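Drustholm door draught excluder, brush type: review
Posted 2023-10-10

I bought two of these last December for the doors at either end of our hallway. The house is old, the floors are not level, and the gap under the kitchen door was wide enough to push a pencil through. I had used a stuffed fabric snake before that and was tired of kicking it back into place.

The Drustholm comes as an aluminium strip with nylon bristles along the lower edge. You get screws, a sheet of instructions and a self-adhesive backing if you would sooner not drill. The strip is a little over 800 mm long and has to be cut down for most inside doors. I used a junior hacksaw and it took 12 minutes for the first one, including finding the vice. Trim the bristles with old scissors. They will ruin good ones.

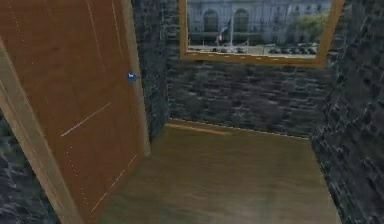 Fitting is easier with the door still hung. Elmarie Van Wyk, who lives two doors down and fitted the Vanness version, took hers off the hinges and regretted it. Leave the door partly open, as with the reddish-brown one here, so that you can get at the whole bottom edge from one side. Hold the strip so the bristles just brush the floor, mark the holes, then swing the door through its full travel before you drill. Ours caught on a high board near the hinge side and I had to raise it by a couple of millimetres.

The adhesive is the weak point. I tried it on the kitchen door and one end had lifted by the spring, so I put the screws in after all. The screwed one in the front room has not moved.

As for the draught, a strip of tissue held by the kitchen door used to flap about on windy nights and now hangs nearly still. It does very little for noise. The bristles pick up dog hair and need a going over with the vacuum cleaner every few weeks.

The silver finish looks cheap on a dark door. There is a brown one, but it was out of stock when I ordered.

Four stars. I would buy it again and go straight to the screws.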